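Part 3: Setting up your Bustholm desk fan timer
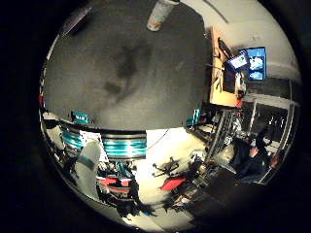
Right, so you've got the Bustholm out of its box and the batteries are in (if they aren't, go back to Part 2, I'll wait). This is the bit where you tell it when to come on and when to go off. I did mine in July with the windows open and all the patience of a wasp, so I've tried to write down everything I got wrong the first time.

Before you start, put the timer within arm's reach of the fan. The two need to find each other, and they're a bit shy through walls.

1. Plug the fan in and switch it on at the wall. Leave the speed dial at 0.

2. Hold down the Set button on the timer until the little clock starts blinking. On mine that takes 3 seconds. Let go too early and you'll only get the backlight.

3. Use the plus and minus buttons to put in the right time. It's a 24-hour clock, so 11 at night is 23. I missed this and had a lovely breeze at lunchtime and nothing at bedtime!

4. Press Set again. The word ON appears. Choose your start time the same way.

5. Press Set once more for OFF, and choose your stop time.

6. Press Link on the timer, then Link on the back of the fan. You want 2 short beeps. One long beep means they haven't paired, so have another go.

7. Turn the speed dial up to where you like it. The fan won't move yet unless you're already inside your ON hours, so don't panic and start pressing things (I did).

Note: if you've got the older Gaber timer in a drawer somewhere, it'll work with this fan too, but you only get one ON time a day and the buttons are the other way round. The Manard one won't pair at all. I tried it for a whole evening.

Caution: always unplug the fan before you take the front grille off, even if the timer says OFF. OFF only means it's waiting.

Caution: keep curtains, papers and long scarves well clear of the back. It pulls harder than you'd think on the top speed.

If the clock goes back to 00:00 after you change the batteries, you'll have to do steps 2 to 5 again, but the pairing is remembered so you can skip the beeping. Cleaning the blades is in Part 4.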